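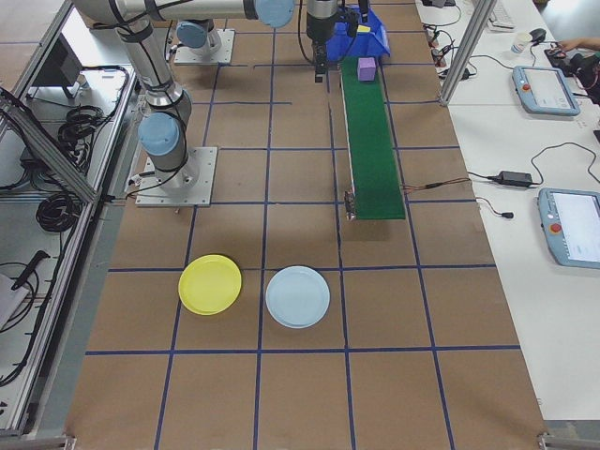

Minutes of the tableware meeting, Studeo kitchen group
16th January

Present: Athina Zervas (chair), Lambros Michailidis, Eirini Deligiannis, Markos Lambrakis
Apologies: Mélanie Gosselin
Minutes written by: Eirini Deligiannis

1. Last minutes
Accepted with one correction. The shelf for the bowls is in the small pantry, not in the corridor.

2. Plates for the canteen
Lambros reported about the offers. Vrettos can deliver 300 plastic plates before the end of the month. Domby has a better price, but the smallest order is 1,000 and we have not the place to store them. It was agreed to order from Vrettos.

3. Colours
Athina proposed yellow for the children's lunches and light blue for the adults. Markos would prefer one colour only, as mixed piles look untidy on the counter. After a long discussion both colours were kept, 200 in yellow and the rest in light blue. Markos asked that his opinion is written here.

4. Shape
Only round plates with a raised rim will be ordered. The flat ones from last August let the sauce run on the trays and we received complaints from two families.

5. Storing and stacking
Each colour gets its own pile, yellow on the left and light blue on the right. Eirini will make labels for the shelf. Old plates with deep scratches will be put aside and Athina decides which ones are thrown away.

6. Money
The offer of Vrettos is 829 euros with delivery. Mélanie must confirm by e-mail that it can be paid from the kitchen budget.

7. Other matters
The key of the pantry at Rullow is still missing. Lambros will ask for a second one.

Actions
Lambros: order to Vrettos after the answer of Mélanie; pantry key
Eirini: shelf labels
Athina: sorting of the old plates

The next meeting will be fixed when the plates are delivered.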